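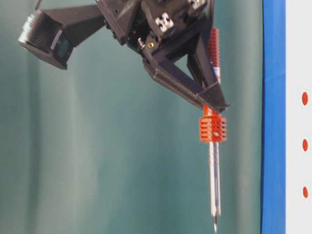 *Station 2, tool view. Target dots at right.*

Docs > Datasets > Zevamine > dot-targets

# dot-targets

Recordings and labels used to test tip localisation and target detection for the soldering iron task. Collected on the Hirnley bench, all on one Tuesday. Maintained by Siyabonga Radebe and Elmarie Visser.

## Contents

- 297 episodes, stored one directory each
- 536 labelled stills: dot centres (`dots.json`) and fingertip positions (`tips.json`)
- Calibration for every camera, including the wrist units

The target is a raised white strip on a white board, with three red dots in a row. The dots are indexed 0 to 2, left to right in the head view.
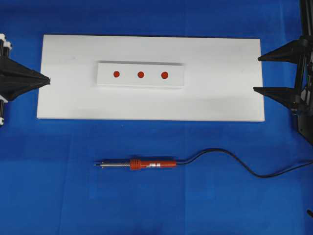 ## Blur

The fixed cameras smear the grippers during fast moves. Dots usually stay usable. Stills like the next one carry `blur: true` and have no tip labels. Leave them in when training the dot detector; the planner tests skip them.
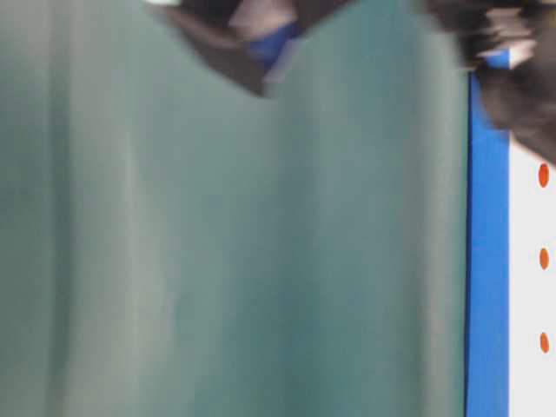
## Wrist views

Fingertip labels are in pixels, origin top left. If the fingers hide the target, `dots.json` holds an empty list.

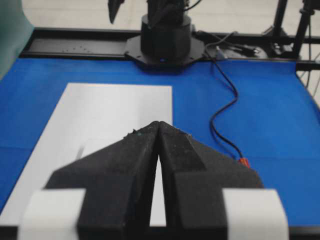

*Wrist view, fingertips together.*

## Known issues

- Colour balance differs between cameras. The same blue can read lighter in some and darker in others.
- Episode 100 has no head stream.

Filed under: Perception, Datasets

We use cookies to remember your preferences. Accept | Manage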